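Kutberg Shared Workshop
Laundry build group, November meeting, minutes
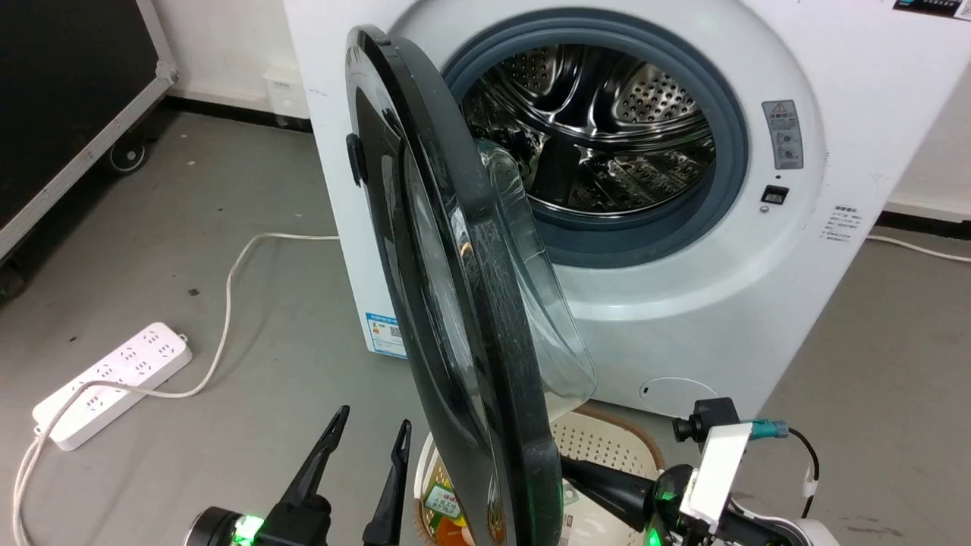 The group met at 18:00 in the back bay, Shoshana Schumacher in the chair. Minutes of the October meeting were accepted with one spelling fix. Shoshana reported on the two-arm build. Work stays on unloading and loading only; detergent is left for next year. The washer door is the main concern. When it is wide open it hangs over the basket, and the right gripper has to reach behind its lower edge. Agreed to try the basket further out before changing any arm code.

Wrist camera. The white angled bracket stays as is for now. Shoshana will print a spare. The cable needs a clip so that it does not swing toward the gripper.

Floor. Power strip and cords to be moved against the wall before the next run. Tape marks to be put down for the basket and both arm bases.

Software. Graltier branch merged. Door pose is still entered by hand. Speed limit on both arms stays at 15 percent until the stop button has been rewired.

Money. Balance 1000 dollars. Purchase of 2 spare gripper fingers approved. Quote from Zendus for motors held over.

Open items: stop button, basket position, labels for the Tang parts bins.

Closed at 19:20. Next meeting same time, same bay.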